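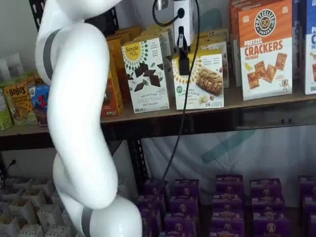
How long do muesli bars and boxed snacks really last in a hot garage?

Posted by ginwood_mum, 2nd February

We moved to Ginwood in December and the kitchen in this place is tiny. There is no pantry, only one tall cupboard, and most of that has gone to plates and saucepans. I've been buying lunchbox stuff in bulk and keeping the overflow in the garage, which is attached to the house but has a tin roof and no insulation. On bad days it is hotter in there than outside.

Most of what I have out there is boxed muesli bars, crackers, rice cakes and a few cartons of long-life milk. Everything is well inside its best before date. Yesterday I opened a box of choc chip bars and they had a white bloom on them and tasted a bit stale. The kids ate them anyway.

Do I need to throw the rest out? And is there any point in storing food in a garage over summer, or should I give up and buy smaller amounts? I don't want to run a second fridge if I can help it. Renting, so I can't put insulation in the roof.

Theano Konstantinidis

The white bloom is cocoa butter or sugar that has come to the surface after the chocolate got warm and cooled again. It is safe to eat. It looks ordinary again if you melt it, so bars like that are fine chopped up in a slice or in biscuits.

The best before date assumes the food has been kept somewhere cool and dry. Once it has sat through a few weeks of hot afternoons you can't rely on the date for taste. Anything with nuts, seeds or oats in it will go first, as the oils turn rancid. Smell it when you open the packet. Rancid nuts smell like old paint or putty and you won't mistake it. Plain crackers go soft or stale but usually keep their flavour a bit longer.

I would sort what you have like this:

Bring inside now: anything with chocolate, nuts, seeds or coconut, and the long-life milk. The milk won't be dangerous straight away but heat can thicken it and change the taste. If a carton has swollen, put it in the bin unopened.

Can stay out for a short while: plain rice cakes, dry pasta, white rice, sugar, salt. Put them in hard containers with a proper seal. Cardboard is no protection against mice or pantry moths, and in my experience moths find the oats before anything else.

Don't leave out there at all: baby formula, cooking oil, medicines, pet food in an open bag.

Canned food is mostly all right, but the label will normally say to store it in a cool place and a tin roof garage in summer isn't that. I move mine under the bed in the spare room until the weather turns. The bed hides a lot.

If you want to know how bad your garage is, get a cheap thermometer that records the maximum and leave it on the shelf for 2 days. Put it at the height where the food sits. The top shelf in mine is a good deal hotter than the floor, and moving things down made a difference – though you then have to keep them off the concrete, which sweats when it rains.

On bulk buying, write down what you paid and what you threw out. We had a Margaritis warehouse card for a year and I worked out that we saved 200 dollars and then binned about half of that in stale food. I still buy dishwasher tablets and toilet paper in bulk. They go in the garage and the food comes inside.

pete_flurnov

Chuck the lot and start again. Not worth getting sick over a box of bars.

Amero Street Annie

I disagree with throwing it all out, that is a lot of good food. Stale crackers crisp up again after a few minutes in a low oven. Let them cool before you put them away or they go soft.

We rent too and had the same trouble with cupboard space. What worked for us was a narrow bookcase in the hallway with a curtain over it. It cost 100 dollars second-hand and the landlord didn't mind because it isn't fixed to anything (though if you have climbers in the house, ask about anchoring it). It stays much cooler than the garage as there's no outside wall behind it.

Also write the month you bought it on the front of each box in texta and put new ones at the back. I used to do the opposite and kept finding old ones.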